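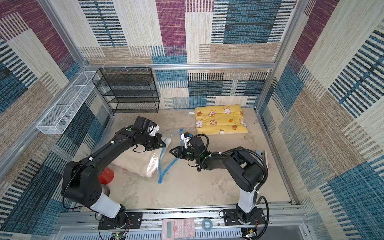 Keep the Rail Clear, and Other Rules We Don't Follow

Every shop with a pair of robot arms in it has a written rule about loose items on the mounting rail. Ours at Stusbridge is number 8 on the laminated sheet, between the one about tying back long hair and the one about who may reset a tripped breaker. It says the rail shall be kept free of objects. We have a pink scientific calculator on ours, and next to it a roll of blue tape.

I bring this up as the person who wrote rule 8. I was proud of it. I took it nearly word for word from the Malhotra handbook, which runs to 167 pages and was plainly written by people who install welding cells the size of a garage. Their arms could throw a calculator through a wall. Ours spend the day with a zip bag and a blanket.

The trouble with a borrowed rulebook is that it gets the size of the danger wrong in both directions. It's very stern about things that can't hurt us, and it says nothing at all about cables. A small arm with a thin cable running along it will, sooner or later, catch that cable on something. In our case the something is usually a wire shelf or a bracket on the floor, and the handbook has no opinion on either. It does have four pages on forklift lanes.

So people learn to skip. Someone reads rule 8, looks at the rail, sees the calculator, sees that the arms haven't burst into flames, and draws the fair conclusion that the sheet is decoration. Then they get to rule 11, which says hands stay outside the enclosure while the power is on, and they give it the same respect. I've watched a sensible adult lean in past two live grippers to straighten a bunny cushion. Rule 11 is a good rule. It was standing in bad company.

What I'd like to see is a shorter sheet. When the Tolletti people set up their bench they threw out everything they'd inherited and kept a list of 2 kinds of rule: the ones that stop the work when broken, and the ones that get a note in the log. That's the whole system. Nothing gets on the first list unless the person proposing it is willing to walk over and hit the stop button over it, in front of everyone, on a busy afternoon in February. You'd be surprised how fast a list shrinks under that test. I withdrew three of my own before lunch.

I can hear the objection, as I used to make it. More rules are safer, and a rule costs nothing. But a rule costs plenty. Somebody has to read it, somebody has to remember it, and somebody has to look the other way each time it's broken. Skimeo, the checklist software we pay for, will happily hold up to 144 items per station and turns each one green when you click it. We click very well here. I've seen the full page go green in the time it takes to pour a coffee.

My proposal for the rail, then, is to admit what we do. Mark a stretch of it that the arms don't reach, call it a shelf, and let the calculator live there in peace. Keep the rest clear and mean it. Put the cable check at the top of the sheet, in large type, and rule 11 right under it with nothing in between.

The forklift lanes can go. We're on the third floor.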